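Mahama site, progress report to Randby
Prepared by Beatrice Waweru, 10/12/2019

The draft handling rules for hand-held grippers are finished and in use. Power strips and cables must be checked before each session. Two rules are still open: table clearance and marker cleaning.

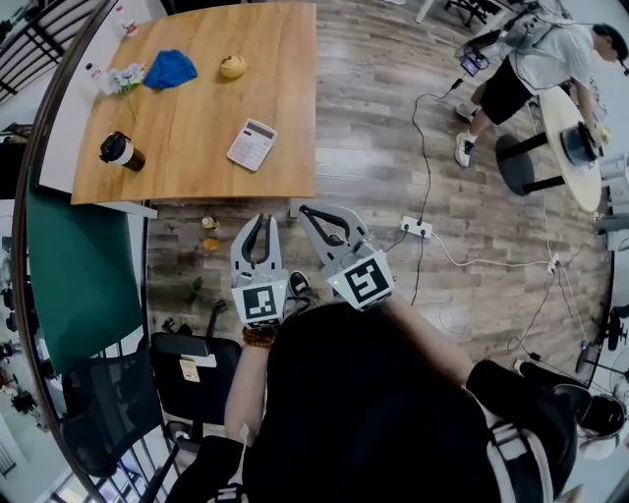
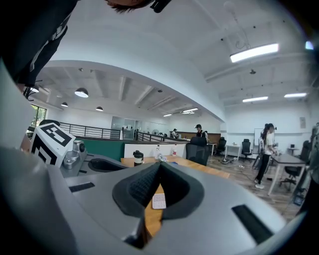 When will the open rules be settled?
Both go to Prestthorpe for review within 30 days, and the final text is due in April.

Spending is on plan.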